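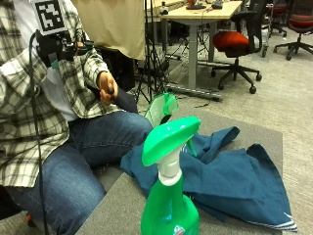 Cable routing is the first thing to settle when recording hand demonstrations with the Pulero rig, and it should be settled before the tracker is zeroed. A cable that pulls on the sensor housing shifts the zero, and the shift shows up later as a slow drift in the wrist position. Seat the operator side-on to the table and let the lead drop straight from the sensor, down over the shirt and the thigh, with the spray bottle and the cloth kept on the table side of the body. Leave enough slack for the arm to reach the far edge of the table. Do not clip the cable to clothing. An open overshirt moves independently of the arm and will drag the lead with it.

This page covers recording a spray-and-wipe task by hand, from setting out the table to exporting the episodes. It assumes that the Tabrizi recorder is already installed and that the fixed camera and the gripper camera both appear in its device list. Installation has its own page.

What you need

Pulero glove, marker cube and lead
Handheld gripper tool with camera
Fixed camera on a stand, beside or above the table
Table with a plain matt top
One cloth
One spray bottle and one spare
Swivel chair with a working height adjustment

Choose a cloth that differs clearly in colour from the table. Patterned cloths work, but the segmentation step in Tabrizi takes longer over them and sometimes splits one cloth into two. A striped hem is acceptable.

The gripper camera has a very wide lens and picks up most of the room. Desks, monitors and wall panels will all be in its view. There is no need to clear them, but they must stay where they are for the whole session. If a chair is moved between episodes, start a new session number. Exposure on the gripper camera is set from the centre of the image, so check for a pale area there burning out before locking it.
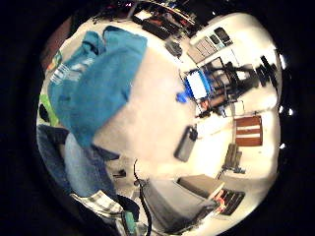
Stuveck, July
Revised for recorder build 1670. The old calibration file format is no longer read; run the calibration again after updating.

Calibration

1. Switch on the glove and wait for the status light to stop flashing.
2. Hold the hand flat above the table, palm down, with the marker cube facing the fixed camera.
3. Press Zero in Tabrizi and hold still until the counter reaches 30.
4. Turn the wrist slowly to the left, then to the right. The pose shown on screen should follow without jumping.
5. Repeat the turn with the arm at full reach.

If the pose jumps at one particular angle, the camera is probably choosing between two readings of a single marker face. Raise the camera or turn the chair until two faces of the cube are visible through most of the movement. Reflections from overhead lights cause the same fault. Tilting the cube slightly on its mount usually cures it.

Recording an episode

Start every episode from the same rest position, with the hand beside the table and the cloth already down. The cloth itself should not be in the same position each time. Drop it, bunch it or pull one corner out between episodes. A model trained on neatly folded cloths does badly on anything else.

Pick up the container at your normal speed. Operators tend to slow down at the moment of grasping, and the robot then learns the pause as part of the task. Take the container around the body with the fingers well wrapped. Tall, glossy cylinders give poor contact readings when held by the tips. Keep the knuckles, and with them the cube, turned towards the fixed camera while the container is over the cloth.

Each episode should contain 3 passes over the cloth. Put the container down between the last pass and the return to rest, and stop the recording only when the hand is still.

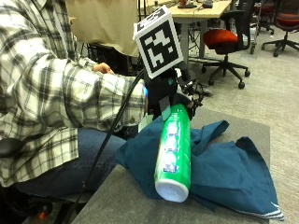
Reviewing and trimming

Open the session in Tabrizi and play each episode with the marker overlay on. Trim the start to the first movement of the hand. Delete any episode in which the overlay is missing during the grasp; short losses elsewhere are filled in by the recorder.

Check the two video streams against each other at the moment the container leaves the table. If they disagree, resynchronise the whole session. Correcting single episodes by hand leaves small offsets that are very hard to find afterwards.

Common faults

Cube hidden by the sleeve. Roll the cuff back or fasten it under the glove.
Pose drifts over a long session. Check the lead for tension, then zero again.
Contact signal stays on after release. The glove is too tight across the fingers.
Gripper camera not found. Unplug it, close Tabrizi, plug it in again.

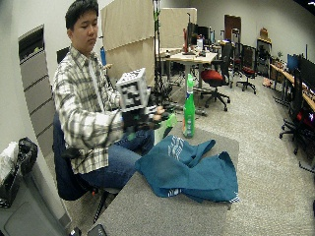 Reaching movements are worth recording as a separate set before the full task. They are short, they need no liquid, and they show up most marker problems early. Set the bottle upright near the far edge and spread the cloth across the table in front of it, as far as the side if it will go. The fingertips stay bare beyond the end of the glove, so the operator keeps a normal sense of touch, and the cube rides above the wrist, where the fixed camera can follow it. Fast reaches will blur the cube a little. The tracker copes with this as long as the corners of the code can be found.

Export with the Pudo preset unless your training code needs raw streams. The preset writes the wrist pose, the finger angles and both videos to one folder per episode. Keep the calibration file in the same folder.

Corrections to Nipon Petchrat, with the session number and the build.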